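Call for Participants: Home Testers for the Stedau Table Helper

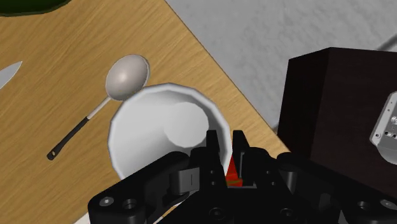

Simulation render: Stondetent / Fereshteh Najafi

Hello, and thank you for stopping to read this! Stondetent is looking for 30 households in and near Munlow to spend some time with us trying out the Stedau, our tabletop robot kit for the kitchen, before it goes on sale in November. You don't need to know anything about robots. We would be a little happier, to tell the truth, if a good number of you didn't, as most of the people who have used the kit so far are the same ones who built it, and they have all gotten very forgiving of it.

The Stedau is a single arm with a two-finger gripper that sits at a table and helps with the small jobs before and after a meal: picking things up, putting them in bowls, moving dishes out of the way. It learns a job by being shown it. You guide the arm with a hand controller, you do the job a few times in your own way, and then the kit goes off and practices in simulation, on a pretend table with pretend spoons and bowls, until it is ready to have a go at the real thing in front of you. The practice part runs on the little computer in the box and can be left overnight.

What we would ask of you

There are two parts, and you are welcome to sign up for one or both. The first takes place at our workshop on Ratanaporn Street, where you will sit at a screen and drive a simulated arm through a set of table tasks. Bowls get bumped and tipped in there all the time, so please don't be nervous about it. That visit lasts about 69 minutes with a break in the middle, and Setareh Talebi will be beside you the whole time (she also makes very good tea).

The second part is at home. Mojtaba Dehghan brings the kit to you, sets it up on your table, and comes back for it 5 days later. While you have it we ask that you teach it at least two jobs of your own choosing, keep a short diary on paper or on your phone, and let us call you once for a chat. Please write down the dull and irritating things too. One of our early testers filled a page and a half about where the power cord comes out, and we moved the cord.

Who we are looking for

Anyone 18 or older with a sturdy table, a regular wall outlet and a bit of patience. We would especially love to hear from left-handed people, people with arthritis or a weak grip, and families who eat together at odd hours. Small children and pets in the house are fine, but tell us when you write so that Mojtaba can talk through where the kit should go. If you wear glasses for reading, bring them to the workshop, as the text on the controller screen is smaller than we would like.

What you get

Workshop visitors receive a $41 gift card, good at the Munlow food co-op, and we pay for parking or the bus. Home testers receive a second card for the same amount and a discount on the finished kit, should you want one after all that! You can stop at any point and keep whatever you have already earned.

We record the movements of the arm and what its camera sees on the table. We don't record sound. Naima Fahmy looks after all of this and will go over the consent form with you before anything is switched on, and you can ask her to delete your recordings later if you change your mind.

How to sign up

Send a note to Elaheh Amini at the address at the bottom of this page with your name, the part of town you live in, which part of the study interests you and what is usually on your kitchen table by the end of the day. A few lines is plenty. She reads every one and will write back either way, though it may take her a week when things are busy. Evening and Saturday visits can be arranged, and the workshop is all on the ground floor.

Posted April 17, 2019

22 shares | 3 comments

Contact: Elaheh Amini, testers@stondetent.example | © 2019 Stondetent | Back to top

Recent items
Stedau controller: new strap, same buttons
Open house at the Ratanaporn Street workshop
Wanted: part-time bench technician, Munlow
What we changed after the first home visits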